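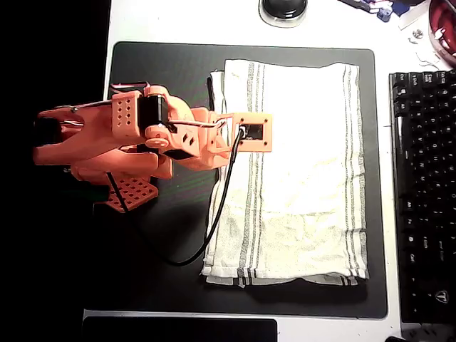
Fig. 2. Arm over the mat, gripper open, towel folded on the right.

4. Setting up for the towel task (Helari arm)

Club copy, last changed 10/15/23 by Ayten. Do section 3 first or the servos wont have IDs.

4.1 Mat down flat on the desk. Keyboard to the right, turned sideways, off the mat.

4.2 Power off. Check the four screws on the camera mount. Finger tight plus a bit. It's printed plastic, it cracks.

4.3 Camera cable: leave a long loop on the mat. No loop = cable pulls out when the arm lifts.

CAUTION: keep the loop out from under the gripper. Fingers clear too before power on.

4.4 Fold the towel, stripes running lengthways. Right side of the mat. Rumpled edges are fine, don't iron it.

4.5 Power on. Run the Bromona script, pick "home", wait. Then "open".

4.6 Gripper servo should read 492 when open. More than that, go back to 3.6 and redo the horn.

NOTE: thin wires stay on top of the arm. If one has slipped down the side, stop and tape it.

4.7 Start a run. Save it under your own name, not "test". Lụa has 267 files called test to sort thruogh since May.

4.8 Finished? "Home" again, then power off. Fold the towel for the next pair.

Still stuck, see section 7 or ask Ayten.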